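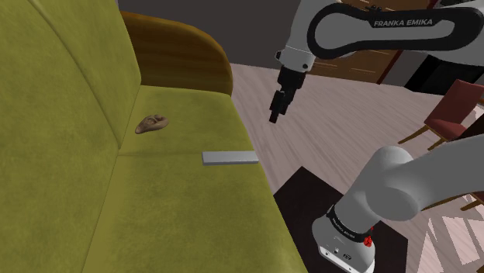 Simulated view of a Franka Emika arm set up beside a sofa, with a flat gray bar lying on the seat.

Trilside holds arm order until fall, moves part of equipment budget to simulation and grippers

05/02/2019

Trilside, which runs the Vernatbridge test site for household and assistive equipment, has postponed the purchase of robot arms for its furnished-room program and will use part of the money for simulation work and end-of-arm tooling. The revised equipment plan was released on Tuesday. A decision on the arms themselves is now scheduled for October.

The program covers pick-up tasks in living spaces: small objects left on seats, cushions and low tables, to be lifted and placed elsewhere by an arm mounted close to the furniture. The original plan called for 2 arms to be ordered in the spring, along with mounting platforms, control computers and a maintenance contract. Under the new plan the arms and the contract are held back. The platforms, which are built in the site's own workshop, go ahead in a reduced version.

The change follows a planning study that was run entirely in simulation. The study used a rendered room with a wood floor, chairs and an upholstered sofa, and a fixed-base arm standing on a low platform directly in front of the seat. Objects were placed on the cushions at varying distances from the front edge, and each layout was scored on whether the arm could get to the object, whether the fingers could close on it, and whether the wrist and forearm kept clear of the furniture during the approach.

The study logged 846 trials over 133 layouts. Trilside has not published success rates per object. It has published the parts of the study that bear on cost, and those are the parts that moved the budget.

The first concerns the platform. The spring plan assumed a wheeled base that could be rolled between pieces of furniture and locked in place. In simulation, most of the layouts could be handled from a fixed stand placed against the front of the sofa, provided the stand was set near the middle of the seat and the arm was allowed to work over its own base. Layouts with objects close to the armrest were the main exception. The plan now specifies a flat-topped static stand, with bolt holes for casters in case they are wanted later. The locking wheel set was one of the more expensive workshop items and has been struck from the list.

The second concerns clearance. The site had reserved a strip of floor 700 mm deep in front of each test sofa for the stand, the cable run and access by staff. The study indicates that this is enough for the stand and the cables, but not for a person to pass while the arm is powered. Trilside will keep the strip at its present depth and treat the whole area as closed during powered runs. A light curtain has been added to the purchase list for each test position, and the floor markings will be redone before the stands are delivered.

The third item is the grippers, and it takes up the largest part of the revised document. Objects on a soft seat are harder to plan for than objects on a bench. A bench gives a known height, and the fingers can be brought down to a set distance above it. A cushion varies in height from front to back and from seam to seam, and a fingertip that touches it before it touches the object may push the object aside or drag the fabric. Low, flat items are the worst case. There is little to hold from above, and the fingers have to pass on either side of the item with only a small margin to the upholstery.

Two gripper types were compared. One was a parallel-jaw hand with narrow fingers, of the kind normally ordered with an arm of this class. The other was a linkage-driven hand with wider pads and a larger opening. The narrow fingers did better on small items with an irregular outline. The wide pads held long, flat pieces with less rotation once the piece was clear of the seat.
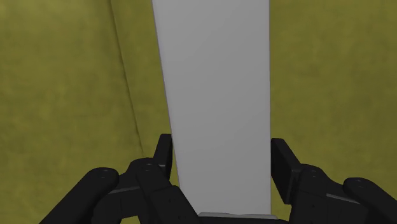
The wide pads also need more room to open, and the outer links on each side extend well past the pads. In layouts where an object lay near the backrest, the outer link reached the upholstery before the pads reached the object. The study team at Delić, the engineering office that carried out the work under contract, tried turning the hand a quarter turn about its own axis and found that this resolved a fair number of those cases, at the price of longer approach paths.

Delić's recommendation is to budget for both hands and a manual tool changer, and to leave an automatic changer for a later year. Trilside has accepted the recommendation with one change. The automatic changer stays in the plan as an optional line, unfunded, so that the electrical connections at the wrist can be specified for it from the start. Refitting those connections later was priced separately and came out higher than expected.

Pad material is still open. The simulation used one friction value for the pads and one for the objects, and the report says plainly that this is a weak point. Upholstery was modeled as a surface with limited give. Loose covers, throws and worn cushions were left out. A small bench test with three pad materials is planned for the summer and can be run without an arm, using a hand-operated slide and a force gauge the site already has.

On the arms, the plan names no supplier. The arm model used in the simulation was chosen for the availability of a complete geometric description, and Trilside states that the choice should not be read as a purchasing preference. Bidders will be asked to show reach over the full depth of a seat from a stand of fixed height, to provide joint torque readings at a usable rate, and to supply a geometric model of their own arm in a common format, so that the same layouts can be rerun for each bid. Bids without a model will be accepted, but the bidder will be charged for the time needed to build one.

That last condition is new at the site and drew questions during the review of the draft. Smaller suppliers often have drawings but no tested simulation model. The final text lets them hand over drawings and a sample unit on loan, in which case the cost of building the model is shared.

The running costs have also been recalculated. The earlier plan treated simulation as a one-time expense, to be closed once the arms were delivered. The revised plan carries it as a yearly item covering a workstation, software upkeep and a set number of engineering days at Delić. In exchange, the allowance for spare fingers and replacement upholstery has been cut. The reasoning given is that new layouts will be checked in simulation before they are run on hardware, and that fewer collisions with the furniture should follow. The plan sets a review of this assumption after the first year of powered operation and keeps a reserve in case the cut proves too deep.

Several matters are left out of the document. There is no estimate for cameras beyond a placeholder line, although the study depended on one view over the furniture and another looking along the fingers. Both views were treated as ideal, with no blur and no lighting changes. The site's existing cameras were bought for a different purpose, and whether they can be mounted near the wrist without reducing clearance has not been checked. Cable routing at the wrist is also marked as unresolved.

Delivery times will affect the schedule as much as price. Trilside expects the stands to be finished in the workshop before the end of the summer. The wide-pad hand has the longest lead time of the items now approved and will be ordered first, followed by the narrow-finger hand and the tool changer. If the pad tests show that neither hand is suitable for flat objects on soft seats, the order for the second hand can be canceled for a fee stated in the contract.

The test objects themselves are a minor cost but have been specified in some detail. The set includes flat bars and blocks in plain finishes, a number of small molded shapes with folds and rims, and a group of ordinary household items to be purchased locally. Each physical object will be matched to a digital version of the same dimensions, with weight measured on site. Objects that cannot be matched within the stated tolerance will be removed from both sets.

The layout files and the scoring sheet will be available to registered bidders from Vernatbridge on request. Requests must name a technical contact and state the file format needed. The renderings in the bid package are for orientation only, and dimensions are to be taken from the layout files.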